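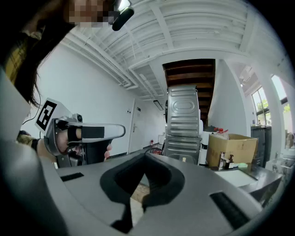
Skallura Wool Throw

We've been selling the Skallura throw for a good many years now, and it's still the thing people come back into the shop to tell us about. One customer bought hers for a drafty guest room and ended up keeping it on her own chair all winter (the guests got the old quilt). It's a generous, slightly heavy blanket with a soft brushed face on one side and a flatter weave on the other, and we think it's about as comfortable as wool gets without costing the earth.

The pattern was drawn by Setsuko Mizuno, who wanted something that would look right in an old farmhouse or a city apartment and wouldn't shout at the rest of the furniture. She started with a simple broken stripe and kept taking things away until she was happy. The weaving is done for us by Sowa, a small mill that we've worked with since we opened, and they finish every throw with a short hand-knotted fringe. You'll find the knots aren't perfectly even, and we rather like them that way!

Colors
Oatmeal, Moss, Rust and Deep Blue. The Rust is warmer in person than most screens make it look, so if you're matching it to a sofa or a rug, do ask us for a swatch first. Swatches are free and we're happy to send all 4. Moss sells out early most years and usually comes back in May.

Details
100% wool, undyed warp
Hand-knotted fringe on both short ends
Weight: 1,860 grams
Fits nicely across the foot of a queen bed, or over two people on a couch if they're on good terms

Looking after it
Wool doesn't need nearly as much washing as people think. Shake it out, hang it somewhere airy overnight, and most smells will be gone by breakfast. When it does need a wash, use cool water and a gentle wool soap, then dry it flat on a towel - never in the dryer, please. A little pilling in the first few weeks is normal and comes off easily with a sweater comb.

Delivery and returns
Orders placed before noon go out the same day. You have 40 days to change your mind, as long as the throw hasn't been washed. Send it back in the cotton bag it came in, and put a note inside with your order number. If you have any questions about color or care, write to Humaira Warraich at the shop and she'll get back to you.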